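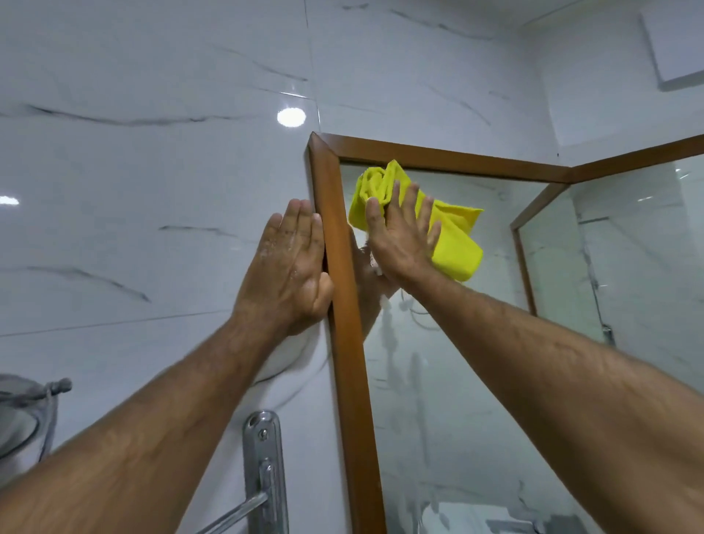
Ju-won Ban maintains that the mirror should never have moved. A cleaning machine that rests one hand on a frame while it wipes the glass with the other must know how hard it is leaning, she said, and on the morning of the fault the Gedanero unit did not know.

The incident took place last November in a vacant serviced apartment managed by Bostwood. The unit had finished the basin and the taps and had moved on to the mirror. It placed its left hand against the side of the frame, began to wipe with its right, and over the next several passes increased the load on the left until the upper fixings pulled out of the wall. The mirror dropped onto the basin and broke. A Bostwood supervisor, Rebecca Fiore, was in the hallway with the door open. She was not injured.

Ms. Ban led the internal review at Gedanero and agreed to discuss its findings with this bulletin. Ms. Fiore took part in the second half of the interview.

"The steadying hand is there for balance," Ms. Ban said. "A person does the same thing. You reach up with the cloth, and the other hand goes on the frame or the tile beside it. The person feels the frame give a little and eases off. Our unit relied on a sensor in the wrist to tell it that, and the sensor was reading low."

The review traced the low reading to moisture. Cleaning solution had run down the glove and past a worn seal at the left wrist, and the sensor's zero point had drifted over several weeks of bathroom work. The controller was set to hold a light, steady contact. When the sensor reported almost none, the controller pressed harder. By the end the true load was well past the 100-newton limit in the operating manual, while the log still showed a figure within the permitted range.

Asked why a second check did not stop the arm, Ms. Ban said that one existed and had been set too loosely. The motors in the shoulder and elbow give their own estimate of force, and that estimate disagreed with the wrist for most of the morning. The software recorded the disagreement as a minor notice. It did not halt the task.

"We had 3,503 of those notices across the fleet before the incident," she said. "Most came from ordinary things, such as a cloth bunching up under the hand or a sleeve catching. Staff had stopped reading them. I include myself in that."

Gedanero has since examined all the notices. It found 356 that followed the same pattern as the fault at Bostwood, and they came from four units. Each had a worn seal on one wrist. The seals, supplied by Titov, had been installed according to instructions, but the replacement interval had been worked out for dry handling in a warehouse. Ms. Ban said her company had carried the interval over to bathroom cleaning without testing it, and that the responsibility for this lay with Gedanero – the supplier had not been told of the change in use.

Ms. Fiore said her own concern was the doorway. Bostwood staff had been told to keep out of the room while the unit was working, and they had done so, but the instructions gave no distance beyond the door.

"I was standing where I was allowed to stand," she said. "Glass came over the sill and past my shoes. If I had been bringing in towels I would have been right beside it."

Bostwood suspended the trial that afternoon. It resumed after ten weeks with several conditions. The door is now closed during work above basin height. Any mismatch between the wrist and the motor estimate that lasts longer than half a second stops both arms, and the unit must be restarted by a person at the panel. Wrist seals are changed every month. The steadying hand may be placed on tile, but it may no longer be placed on a mirror frame, a glass panel or a shower rail.

The last condition has made the work slower. Ms. Ban said a mirror that used to take the unit two minutes now takes close to four, and the upper corners are sometimes left streaked where it cannot reach without something to lean on. Bostwood's cleaners finish those by hand.

Ms. Fiore said she had no objection to that arrangement. She has asked Gedanero for the fixing loads of the mirrors used in its test bathroom, which she understands are screwed into solid backing. Those in the Bostwood apartments are hung on clips. Ms. Ban confirmed that the test bathroom will be refitted with clips before the next software release, and that the results will be sent to Bostwood in writing.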